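Workshop tips, gripper edition. Rochelle Abernathy wrote in asking how you compare two grippers at home without fooling yourself, and I got so carried away answering that it has turned into a page of its own!

## Use a whiteboard as your test bed

Of everything I've tried as a work surface for gripper trials, a cheap framed whiteboard laid flat is my favorite by a mile. You can draw your target right on it, wipe it, draw another, and write the trial number in the corner while you're at it. A plain block shows up against it beautifully, even in a dim garage.

- Put a cloth under the board. It stops the frame from skating on a slick table, and it catches the screws you will certainly drop.
- Go for a thin marker line. A fat one eats up the difference between "in the circle" and "on the circle," and then you argue with yourself all evening.
- Your circle doesn't have to be pretty. Mine are terrible. Draw it once and leave it alone until every gripper has had its turn.
- Wipe with a dry cloth only between rounds. Cleaner leaves a film, and blocks slide differently on it.

## One block, one color

Pick one object and stick with it for the whole comparison. I know it's tempting to reach for the egg, the sponge and the tape measure on day one (I did, and there was egg), but a block with slightly rounded edges will teach you plenty. Flat sides show you right away if the fingers are closing parallel, and a strong color is easy to find later when you're scrubbing through video.

Save the awkward objects for the finalists. Zodwa Coetzee keeps a shoebox of them in her Preltham workshop, and I'm very jealous of that shoebox.

## Check your screws, then check them again

Printed linkages are wonderful — you can change a finger in the morning and be testing it after lunch — but the screws do creep loose in them. Before each round:

1. Snug every hex-socket screw with the short arm of the key. The long arm makes it too easy to crush the plastic.
2. Open and close the gripper by hand with the power off and feel for grit.
3. Put a dot of paint across each screw head and onto the part. If the line is broken, the screw has turned.

My first Folum fingers went 186 cycles before a pivot worked loose, and I'd been blaming the controller the whole time. Now I check every 56, which happens to be how many fit on one page of my notebook.

## Two views beat one

A camera at the wrist is great for the last inch of the approach and useless for everything else. A fixed one off to the side shows you the whole board, but the fingers hide the contact point. Use both if you possibly can! Clap once near the table at the start so the two recordings can be lined up by sound.

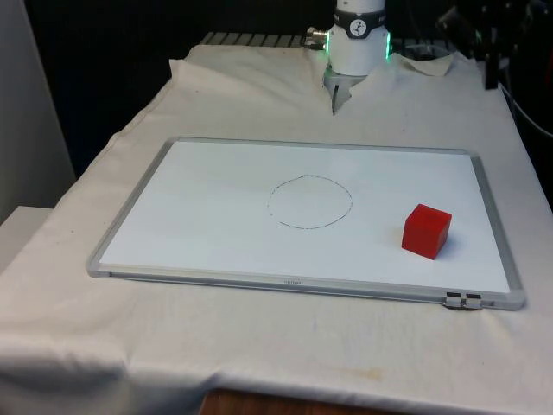
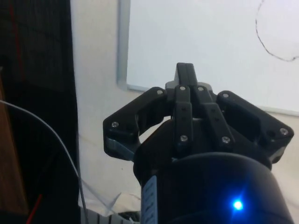
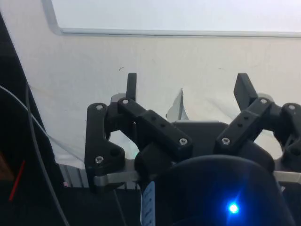
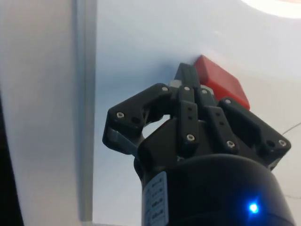 If you only own one camera, start with the side view and move it to the wrist for a second set of runs. Mark the tripod feet with tape first. Rafferty Schumacher uses a bent coat hanger as a camera mount and gets perfectly good footage out of it, so please don't wait until you can afford something fancy.

## Keeping score

Six tries per finger shape is my minimum for a quick look. I write down three things: did it pick up, did it hold, did it land inside the line. Anything more and I stop filling in the sheet. Bernadette Wojcik adds a column for noises, and I've started doing that too, because a click often shows up well before a miss does.

Change one thing at a time. New fingertips and a new closing speed in the same round will tell you nothing, and you'll have used up a whole December evening finding that out.

## Odds and ends

- Tape slack cables down well clear of the fingers, and run the arm through its full reach once at slow speed before you trust the tape.
- Keep your old fingers in labeled bags. I went back to version two of mine after throwing it away, and reprinting it was no fun.
- Rubber bands make decent temporary grip pads. Swap them when they go shiny.
- Mavis Kasprzak asks about foam pads: yes, they work nicely on light blocks, but glue them on the flat and let them sit overnight under a book.

Next time I'll get into closing speeds, and I have a Dornby controller on the bench that I can't wait to take apart.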